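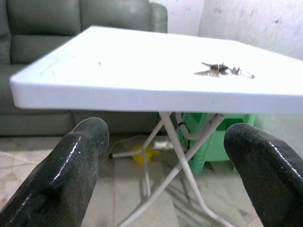

How to Get Through a Theme Park Hotel Renovation Without Moving Hotels

24 February 2018

So the hotel you booked last summer has sent you a cheerful email about "exciting enhancements." Congratulations. You are going to Brarnska during the scaffolding. I have stayed at the Trilunberg Lodge through two refurbishments, one of them on purpose, and this is how I would handle it.

Step 1. Read the email again, slowly

Look for the words "select amenities." At the Trilunberg that meant the indoor pool, the breakfast room and the elevator nearest to everything. Write down what is closed and on which dates. The closures rarely all run at once, and shifting your stay by a night or two can get you the pool back.

Step 2. Call the hotel directly

The central booking line will read you the same email in a nicer voice. Ask for the front desk and put three questions to them: which wing is being worked on, what time the drilling starts, and where breakfast has gone. On my last trip it had gone to a conference room called Kermani, where guests ate waffles under a projector screen.

Step 3. Ask for a room by floor and side

"A quiet room" means nothing. "Fourth floor or higher, lake side" means something. Put the request on your booking now and repeat it at check-in, politely, as if it had just occurred to you.

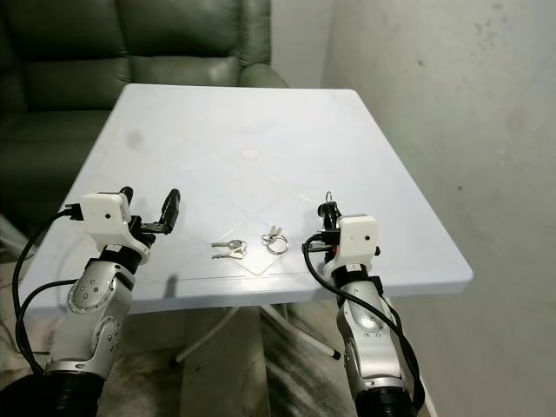 If the lake side is full, take the parking lot. The view is terrible, but the view from the other rooms is a man named on his vest as Site Safety.

Step 4. Ask for something in return

Do this before you arrive, in writing. I got 40 dollars off per night and free parking, which normally costs 18. Other people have gotten meal vouchers. Vouchers are fine if you like the Drornedley Grill, and a mild punishment if you don't.

Step 5. Plan your day around the noise

Work ran from nine to five when I was there, so be in the park by opening and forget about the midday nap. If you have small children who need one, the upstairs seating at the Drornedley Grill is dim and mostly empty after lunch. I have seen entire families out cold in those booths.

Step 6. Check the walking route

The covered path to the gate may be fenced off. The detour took me 21 minutes with a stroller, past the laundry docks, and the shuttle does it in less if it shows up. Pack a rain jacket in February.

Step 7. Decide whether you want to come back

New rooms cost more. The refurbished ones at the Trilunberg went up 43 dollars a night and gained a lamp shaped like a dragon. My kids would pay it. I have booked the old wing for next time, while there still is one.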